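Learning to bake flatbread in a rented kitchen

I moved to Berkden in January with two suitcases and a box of books, and for the first few weeks I ate mostly toast. The apartment has a small electric oven with a dial that has lost its numbers. The previous tenant put a dot of nail polish where 350 is supposed to be. I bought an oven thermometer and found the dot is closer to 325.

The bread I missed was barbari. I grew up two streets from a bakery that made it all day, and my mother sent me there before dinner with exact change. Nobody in my family baked it at home. You went out and bought it, and you ate the end of it on the walk back. The closest place that sells it now is Esfahani, a grocery out past the bus depot in Pastcombe. They get it in the afternoon and it is gone by six. With the bus change it takes me most of an hour to get there, so I decided to learn.

My first teacher was Elaheh Kermani, who used to live downstairs from my aunt. She is in her seventies and does not use a scale. I called her and asked how much water, and she said until it feels like an earlobe. I wrote that down. Then I asked how much flour and she said it depends on the water.

I gave up on that and worked out my own numbers. For two loaves I use 500 grams of bread flour, 375 grams of water, ten grams of salt and a teaspoon of instant yeast. That is a wet dough. It sticks to everything for the first 20 minutes and then it starts to behave. I fold it over itself in the bowl four times, with a rest between each fold, and leave it covered until it doubles. In my kitchen that takes two hours in winter. I haven't done a summer yet.

The part that makes it barbari is the glaze. It is called roomal, and it is a thin cooked paste of flour and water with a little baking soda. A teaspoon of flour, half a teaspoon of baking soda, a third of a cup of water. Stir it over low heat until it thickens, then let it cool. You spread it on the dough before you press the grooves in with your fingertips. I skipped it the first time and got a long pale loaf that tasted fine and looked like a bath mat.

Second attempt, I forgot it on the stove and had to scrape the pan.

Third attempt was the one I'd call bread. I had turned the oven as far as it goes and let it heat for 30 minutes with a steel sheet on the bottom rack. The loaf went on top of that and baked for 16 minutes. The bottom was brown and the grooves had held. I ate half of it standing up, with feta and a cucumber.
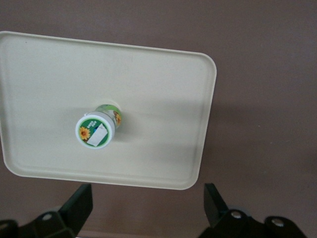
Shaping is still what I'm worst at. Real barbari is long, as long as your forearm or longer, and my oven is not. Joscha Weidemann at work bakes rye, and he told me to stop fighting it and make the loaf fit whatever I had. So I plan the shape around a rectangle with soft corners, same as the cream-colored tray, and keep the dough a couple of fingers in from the rim on all sides. Stretch from underneath with the backs of your hands. If it springs back, leave it alone for ten minutes and try again. Pressing the grooves will push it out further, so stop a little short of the size you want.

Seeds go on last. I use sesame and nigella, more sesame than nigella. Esfahani sells both in bags far too big for one person, so I keep mine in the freezer.

I took a loaf to Manouchehr Jalali, who lives across the landing and had been smelling all of this through the door. He said it needed more salt and a hotter oven. He is right about the oven, but there isn't anything I can do about that before the lease is up. I have put the salt up to 11 grams. He kept the loaf.

Next I want to try sangak, which is supposed to be baked on hot pebbles. Elaheh says it can't be done at home. I have priced river stones at the garden center and they come in 25 pound bags, and I'd need to carry one up three flights, so it may wait until spring.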